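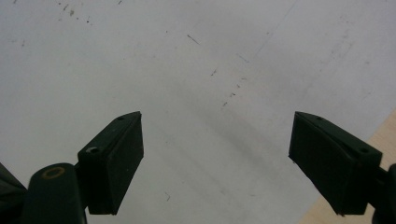 Pale grey and matte, brighter towards the top corners, with that soft band of shade across the middle.

The new work surface at Trerkham

3 min read

Hello again! It's a one-picture gallery this month, with rather a lot of chat underneath, so put the kettle on. I've been promising to show the new surface in the back room since March, and several of you have been asking what colour we went for in the end. Pale grey. Or whitish grey, or very slightly blue if you ask Margus, who has been looking at it longer than the rest of us and has stopped trusting his eyes.

For anyone new, the back room at Trerkham is where we do the sorting and mending: jigsaws, board games, odd bits of crockery, anything small that needs laying out and looking at. The old top was dark brown with a shiny varnish and it drove me up the wall. Every lamp in the place bounced off it, you couldn't see a black game piece if it was right under your nose, and one evening I spent 15 minutes hunting for a domino that was by my elbow. It had to go.

I wanted white. Maarja Dzene, who does far more mending than I do, said white would give us all headaches by teatime, and she was right (I sat with a big piece of white card in front of me for a morning and came out squinting). We got samples from Tóth, who were very patient, and I carried them about the house for days, propping them against the toaster and the bathroom mirror. The one called Solby was lovely but too creamy, and anything ivory went missing on it. The grey won by miles.

What I like best is how plain it is. No grain or speckle, no pretend marble, so whatever you put down is the only thing you look at. Dark things especially – the edges come up beautifully clear. And matte, matte, matte! I can't say it enough. If you're choosing something like this for a hobby room, take your sample home and tilt it under your own lamp before you pay for it.

About the shading, as I know someone will write in. It's a broad, blurry patch of dimmer grey with no edge to it, fading off into the lighter parts on both sides. It's only shading on the surface, so please don't send me stain remover tips. I've got rather fond of it. Margus Toom would like a second lamp and has sent me links to 3 of them, all enormous.

Looking after it so far has meant a damp cloth and a drop of washing-up liquid. Pencil comes off with an ordinary rubber. I haven't dared find out about beetroot. We keep tea on the windowsill now, which was Maarja's rule and has already been broken by me, twice.

The whole thing came to 63 pounds including delivery, and I had put by some 50, so the new cushions will have to wait. Next up is the Fledby jigsaw, which has been in a carrier bag for ages and may or may not have all its sky. I'll report back.

Comments

Pru: Oh I love that grey! We have nearly the same in our sewing room and it's so restful. Black thread is a joy on it, white thread less so.

Old Bodkin: Is it wipeable if you get glue on it? Asking for my grandson's model planes.

Reply from the author: PVA peels off once it's dry. I haven't tried the strong stuff so I'd put newspaper down!

Maarja D: Three times with the tea. I saw you.

Jan in the Annexe: Vote for the second lamp from me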